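Chapter 4
Folding and Surface Work on the Bed

4.1 Scope of the chapter

Chapter 3 dealt with the handling of wet textiles up to the point at which they leave the line or the dryer. The present chapter takes up the dry article and follows it as far as the shelf. It covers the choice of a working surface, the order of folds for flat goods, the treatment of tabs and loops, and the stacking of finished pieces. Ironing and pressing are treated separately in Chapter 6.

Most household folding is done on a bed. A table gives a firmer surface and a better height, but few bedrooms contain one large enough for a sheet or a tablecloth. In the Flinasley household survey, which collected 884 usable returns, 389 respondents named the bed as their main folding surface. The remainder were divided among tables, sofas, the floor and the top of an appliance. Methods in this chapter are therefore written for the bed first, with notes where a table requires a different procedure.

4.2 The bed as a working surface

Three properties of a made bed affect the result: the firmness of the mattress, the tension of the bedspread and the texture of its face. A soft mattress yields under the hand, and a crease pressed into cloth lying on it will be less sharp than one made on a board. A loose bedspread moves with the article. It should be drawn flat before work begins, and the overhang left to hang freely at the side. Raised or openwork decoration may catch on hooks, zippers and rough seams. Smooth cloth presents no difficulty.

Color also matters. Dark articles are easiest to align on a light bedspread, where the edges of each layer can be checked at a glance. Lint from the bedspread will show on black cloth, and a finished piece of this kind should be brushed before it is stacked.

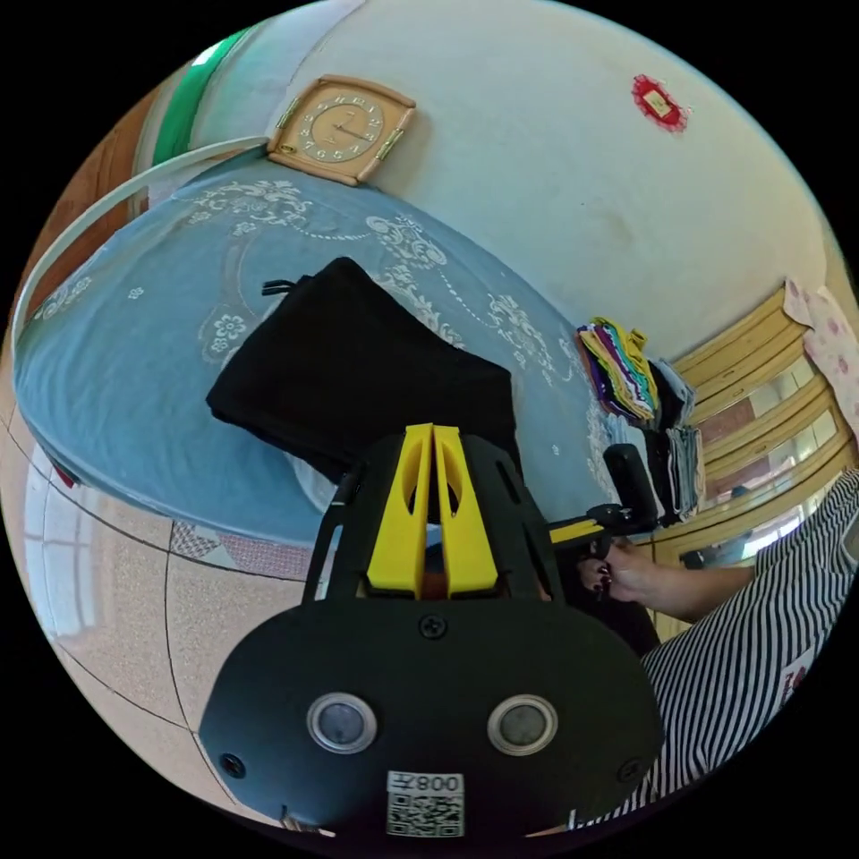

Articles fitted with a small loop or tab are folded so that the attachment remains at an outer corner. If it is turned inside, it forms a ridge that prints through the upper layers and tilts any stack placed on top. Babić recommends locating the loop by touch before the first fold and keeping it under the thumb until the last. The Zaltier method reverses the order and brings the loop out at the end. Both give a flat rectangle, but the first requires less handling.

4.3 Height and reach

The worker should stand close to the long side of the bed with the article laid in front of the body. Reaching across from the foot strains the lower back. For small goods, a clear strip 600 mm deep along the near edge is sufficient. Rails, posts and headboards limit access, and the working strip should be placed away from them.

The Toton sequence, introduced in the next section, assumes this position throughout. Readers working at a table should turn to the notes at the end of section 4.5.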